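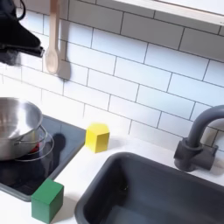
Nandi Mokgethi

Keeping 2,000 paperbacks in a house meant for people

When my publisher, Fladen, let the first four Zulurden novels go out of print, they offered me the leftover stock at a price per copy slightly below that of a decent onion. I write romance. I am by profession a person who says yes at the end. So in June a truck backed up to my front steps and a man who plainly had somewhere else to be left 2,000 paperbacks on them and wished me luck.

It's October, there are 1,731 to go, and I've learned a fair amount about storing, cleaning and mailing books from an ordinary house. Most of it applies just as well if yours arrived the normal way, one at a time, while you weren't paying attention.

Where to put them

Not the garage. Everyone suggests the garage, usually while standing in their own living room. A garage is hot, then cold, then damp, and paper minds all three. The attic is the same thing with a ladder. The basement can be all right if it's a dry one, but leave a box of crackers open down there for a few days before you commit. If you wouldn't eat them, don't shelve there.

What you want is an inside wall in a room you already heat. I use the hall, the space under the guest bed, and the bottom of the linen closet, where the heroines of Zulurden Two: The Harbor Winter now live among the pillowcases. Leave a gap of two fingers between the boxes and the wall. Keep the boxes off bare concrete, always. A wooden pallet works, and so do a few scrap boards.

Closets with an outside wall are trickier. Put your palm flat on the back wall on a cold morning. If it feels clammy, that closet is for shoes.

Boxes and shelves

Use small boxes. A box of paperbacks you can't see over is a box you will lift exactly once. Pack them flat in stacks or upright like they'd stand on a shelf, but never spine up with the pages hanging down, which slowly pulls the block out of the cover. Fill the empty space on top with crumpled plain paper so the lid doesn't sag when you put another box on it (you will put another box on it). Newspaper sheds ink onto pale covers. I have forty-odd copies of a blushing bride with a grocery coupon on her shoulder to prove it.

Write the title on two sides and the top. I wrote it on one side, and then stacked them all with that side to the wall.

For the books I want to get at, I have a Stivent shelf, the metal kind with adjustable levels and a bag of bolts that comes one short. Screw it to a stud. If the levels bow in the middle, move the heavy rows to the ends and put something silly and light in the center. Mine has yarn there. Slide a sheet of card under each row so the bottoms of the books don't pick up gray marks from the metal, and pull the books forward until the spines line up with the front edge. Air gets in behind them and you also can't set a coffee cup down in front.
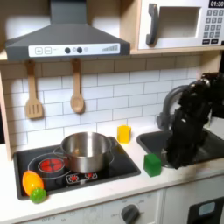
If you have standing room for only one row, don't double up. The back row goes unread for ten years and comes out smelling like a boathouse.

The smell

Old book smell is charming in a shop. In a linen closet it gets into the sheets. For a book that smells musty but shows no spots, stand it open like a fan inside a lidded plastic tub with an open dish of baking soda beside it. Beside it, please. I've seen people online sprinkle the powder between the pages, and I can tell you that you will be shaking it out over your lap through chapter nine.

Give it a week and sniff. Still bad? Change the soda and give it another week. Dryer sheets just make it smell like a musty book that has met someone.

If there are fuzzy spots, that's mold and it's a different conversation. Seal the book in a bag right away, take it outdoors, and decide how much you love it. For a paperback you can replace, the kind answer is the trash.

Cleaning covers

Glossy covers are easy. A barely damp cloth, one wipe, then a dry cloth straight after. Matte covers are the fashion now and they show every thumb. My last three have the soft kind of coating that feels like a peach and keeps fingerprints like the police. Use a dry microfiber cloth, in circles, not too hard. For a scuff, a white vinyl eraser works if you start at the edge of the mark and go gently. Test on the back cover, down by the price.

Sticker residue: warm the sticker with a hair dryer on low, peel slowly from a corner, then dab what's left with a little lighter fluid on a cotton swab, window open, dryer off and unplugged and well out of the way first. Glossy covers only. On matte it leaves a shine, and you've traded a sticky patch for a permanent one. I sell those at a discount and call them "loved."

Dust the top edges with a soft, wide paintbrush, moving from the spine outward, with the book held shut. A vacuum with a stocking over the nozzle works on a whole shelf at once. It also works on your sleeve.

When one gets wet

It will be the bath. Don't open it wide and don't put it on the radiator. Press the outside with a towel, slip paper towels in every twenty pages or so, and lay it flat. Change the towels every few hours. When it's only cool to the touch and no longer soggy, close it up, put a board on top and something heavy on the board, and leave it alone for several days.

If you can't deal with it right then, bag it and put it in the freezer. That holds off the mold until you have an afternoon. Label the bag. My sister defrosted a duke.

Tea or coffee on the page edges won't come out. You can take it down some by holding the book tightly shut and rubbing with very fine sandpaper, a few strokes, outside on the steps. Then stop, even if you're enjoying yourself.

Setting up a signing and mailing spot

I tried mailing from the dining table and we ate standing up for most of the summer. Now I have one end of a counter and a rule that everything to do with orders fits in a single tray: pens, slips, tape, scissors, the small scale. When it's time for dinner the tray goes on top of the fridge.
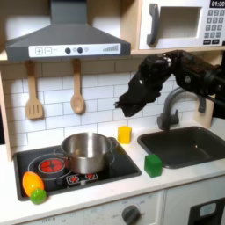
Sign before you do anything else, while the table is clear and you still remember how the customer spells Kristyn. Use a pen that dries matte and fast, and tuck a slip of scrap paper over the signature before you shut the book. I keep a bundle of slips cut from old manuscript drafts. Readers have written to ask if they're a bonus scene. They are now.

Sign five books, then stop and stretch your hand. I know how that sounds. I did the first eighty in one evening and couldn't work a can opener until the weekend.

For wrapping, start with a plastic sleeve or a layer of waxed paper, for rain. Then a stiff piece of cardboard on each side, cut a little larger than the cover so that the corners of the card take the knocks. Tape the cards to each other, never to the book. Then the padded envelope, which should be snug. Shake it. If you can hear the book moving about, so can the corners.

Save cereal boxes. Two layers, with the printing facing in, are stiff enough for a slim paperback going a short way. Anything thicker than my thumb gets corrugated.

Weigh one finished parcel of each title and write the weight inside the cupboard door. You'd think four books in one series would weigh the same, but I got carried away with the epilogue in the third.

Cats

Pons is eleven pounds and believes that the top of any open box is a bed I've made for him. There's no tip. Close the lids, brush the books off before you wrap them, and mention the cat somewhere on your order page so that people with allergies can choose. Two readers have asked for extra hair.

A few small things

Rubber bands leave marks and then melt. Use a strip of paper around the stack.

Silica packets from shoeboxes do lose their strength. Throw out the elderly ones.

Sunlight fades red first. If your genre runs to red dresses, and mine does, turn the spines away from the window or draw the curtain after lunch.

Keep two copies of every title somewhere you'd have to ask permission to sell them. I gave mine to my mother, who has since lent them both to her dentist.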